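Duck Season, Again

The Grukdale family room reopens after the holidays, and with it the duck drawer. Longtime readers will remember the June appeal, in which we asked for a few bath toys and received 80 rubber ducks, one of them the size of a ham. Mélanie Després has been sorting them ever since, and has views on the paint quality of the cheaper ones that she will share if you stand still.
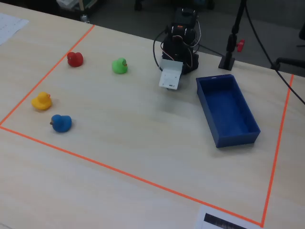
Color sorting is the new table game, and the rules fit on an index card, mostly because Keegan Leclerc lost the longer version. Players get 10 minutes, a taped-off patch of table and a tray. Ducks stay inside the orange tape until called, then go in the blue tray by color, in whatever order the caller shouts. We settled on red, green, yellow and blue as the starter set, after a long debate over whether teal counts (it does not, and please stop writing in). Under-fives may call. Adults may also call, but tend to get bossy.

The remaining ducks live in the hall closet, second shelf, behind the Stanciu puzzles. Anyone wishing to adopt the ham-sized one should speak to Mélanie — soon, please, as the closet door no longer shuts.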